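Dishware Handling Assistant (part-time, fixed term)

Hirnex, Cabello site
Reference: 1354

Hirnex is hiring one assistant for its tableware storage study. The study looks at how plates are placed in and taken out of wire racks, and how rack shape affects chipping at the rim. The post runs until the end of June.

Duties

Prepare plates and racks before each session. Plates are washed, dried and checked for chips under a desk lamp.

Log each placement on the Drosex sheet: plate type, rack type, slot, angle of lean, contact with neighboring plates. A full series is 3000 placements. Expect to log nearly 200 per shift.

Return plates to the shelf by color and diameter. Damaged plates go in the gray bin and are entered on the same sheet.

Wipe down the work surface at the start and end of the shift. Racks are rinsed separately – no abrasive pads on the wire.

Requirements

Steady hands and normal or corrected color vision. Clear handwriting. Able to stand for two hours at a time and lift a full crate of plates from floor to bench. Earlier work in a commercial kitchen, a store room or a test lab is useful but not required. Training is given on the first shift.

Hours and pay

Four shifts a week, 8:00 a.m. to 1:00 p.m. Pay is hourly and set by the Manidance grade table, level 2. A one-time payment of $100 covers non-slip shoes. Parking is free. There is no remote option.

The wire rack and a pink plate on the white work surface:
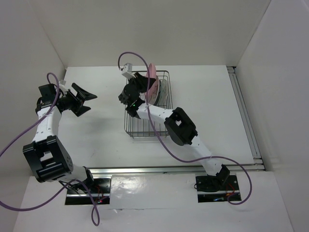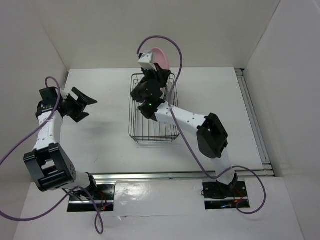
How to apply

Send a one-page resume and a short note listing any experience with ceramics, glassware or repeat measurement. Put the reference number in the subject line. Applicants who pass the first review are asked to a 40-minute practical test at the Cabello site: sorting a mixed crate, loading one rack and filling in one log sheet. Bring photo ID and closed shoes. Travel costs for the test are not paid back.

Applications are read in the order received, and the posting closes when the position is filled.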